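Montaje y puesta a punto de un brazo manipulador en un taller compartido: la estación de Tistdale

Tiempo de lectura: 5 minutos

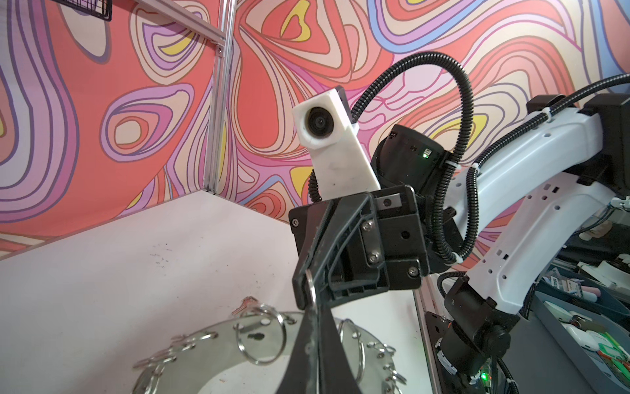

Lærke Hallgrímsson

Última actualización: diciembre

3. Construcción de la plataforma

3.1. Emplazamiento y restricciones de partida

La estación Flallanow se construyó en el taller compartido de Tistdale, un espacio en el que distintos usuarios trabajan por turnos y donde ningún proyecto dispone de superficie en exclusiva. Esta circunstancia condicionó el diseño desde el comienzo. La mesa debía poder liberarse al término de cada sesión, el brazo debía admitir reparaciones con herramienta corriente y las piezas de mayor desgaste debían fabricarse en el propio taller. Se descartó, por tanto, todo componente cuya sustitución exigiera un utillaje específico, aun cuando en algún caso ello supuso renunciar a una mayor rigidez del conjunto.

El presupuesto disponible para la primera versión fue de 3000 euros, de los cuales se ejecutaron 1835. La diferencia se reservó para repuestos, partida que en los trabajos de taller suele subestimarse y que en nuestro caso se consumió parcialmente durante los ensayos descritos en la sección 4.

3.2. Estructura y brazo

El área de trabajo consta de una mesa de tablero blanco y de una estructura auxiliar de aluminio, con postes verticales y refuerzos diagonales. El brazo se fija en un lateral de la mesa, de modo que el material de uso frecuente queda detrás y a la derecha de la base. Los eslabones son blancos y presentan hileras de pequeñas perforaciones cuadradas y redondas; las articulaciones, de color negro, se unen a ellos mediante abrazaderas. La figura 1 corresponde a esta configuración, con la pinza situada sobre la mesa y un llavero metálico suspendido de la punta de uno de los dedos.

El trazado del cableado requirió varias revisiones. En la versión inicial los conductores discurrían sueltos junto al eslabón y limitaban el giro de la muñeca. Se adoptó después un tubo corrugado negro, sujeto al eslabón con bridas blancas, que forma un bucle amplio por encima de la muñeca. La longitud del bucle se determinó por tanteo: un radio menor tensaba el conector de la cámara en los giros extremos, mientras que uno mayor se enganchaba con la estructura – inconveniente que se manifestó sobre todo en las trayectorias de retorno.

3.3. Pinza y cámara de muñeca

La pinza está formada por una placa de montaje negra y dos mordazas paralelas. Los dedos son alargados y se estrechan hacia la punta, geometría elegida para operar con objetos pequeños y apoyados en plano. Entre los dedos ensayados, los de punta más ancha ofrecían un agarre más estable sobre cajas y envases, pero desplazaban las piezas delgadas antes de llegar a sujetarlas. La placa va atornillada y permite el cambio completo del conjunto sin desmontar el motor de la muñeca.

La cámara se aloja en una carcasa blanca impresa en 3D, de cuerpo prismático, con un bisel hexagonal en torno al objetivo. El modelo de partida procede del repositorio interno Plarard y fue modificado para alejar la óptica del plano de cierre de los dedos. En la disposición original, el dedo más próximo ocultaba por completo el punto de contacto. La modificación atenúa el problema sin eliminarlo: en las aproximaciones muy inclinadas, parte del objeto sigue quedando oculta tras la pinza, y el control debe apoyarse en la última estimación válida de la posición.

3.4. Tarea de referencia

Como tarea de referencia se escogió la manipulación de llaveros metálicos dispuestos en torno a un disco redondo de plástico transparente. La elección responde a tres dificultades que aparecen juntas con frecuencia en el entorno doméstico. El metal produce reflejos que varían con la orientación de la muñeca; el plástico transparente apenas contrasta con el tablero blanco; y las anillas, de distinto diámetro, pueden solaparse o quedar enlazadas entre sí. A diferencia de un bloque rígido, además, una anilla puede recogerse por pinzamiento o por ensartado, y ambas soluciones se consideran admisibles en el protocolo.

Cada ensayo se inicia con la pinza abierta y el disco sobre la mesa. El operador registra el modo de agarre, la anilla elegida y, cuando procede, el motivo de la interrupción. No se corrige la posición del disco durante la ejecución, aunque este se haya desplazado por contacto con los dedos. Los registros se almacenan con el formato Mathur, empleado ya en otras estaciones del taller, y se revisan al cierre de cada sesión.

En total se registraron unos 2000 ensayos, repartidos entre 2 operadores. Las primeras series se excluyeron del análisis por haberse realizado con la carcasa sin modificar.

3.5. Fondo e iluminación

La pared posterior está cubierta con un motivo de curvas de nivel en tonos coral, rosa, lila, púrpura, crema y amarillo. Se mantuvo durante toda la campaña, por entender que un fondo neutro habría simplificado en exceso la segmentación y habría alejado los resultados de las condiciones de una vivienda. Por idéntica razón no se retiraron del tablero las manchas y motas oscuras propias del uso. La iluminación fue la general del taller, sin focos adicionales.

3.6. Observaciones sobre el mantenimiento

La mayor parte de las intervenciones afectó a la tornillería de la placa y a las bridas del tubo corrugado. Se recomienda comprobar ambas antes de cada serie, así como verificar el indicador luminoso verde del motor de la muñeca tras cualquier cambio de pinza. La carcasa de la cámara se reimprimió en una ocasión, a raíz de una fisura en la zona de anclaje – la pieza de sustitución se fabricó con paredes más gruesas y continuaba en servicio al redactarse esta sección. Los archivos de ambas versiones se conservan en Plarard, junto con la lista de materiales y el procedimiento de calibración que se detalla en la sección siguiente.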